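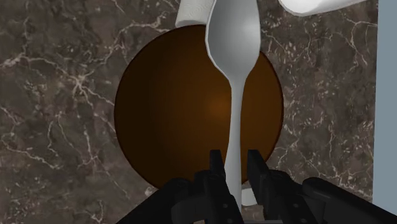
Jovum Youth Handball Club
Minutes, Aug 6, 2019

Present: Fergal Lenihan (chair), Gudrun Isaksson (minutes), 9 members.

1. July minutes approved.

2. Fall tournament. Mavon and Saraç have entered under-14 teams – Fimomance has not replied. Fergal will call them again.

3. Court rental. The gym wants a $300 deposit. Agreed.

4. Travel fund stands at $1000. Request for new goal nets held over.

5. Practice for the under-11 girls moves to the small court.

Meeting closed 8:40 p.m.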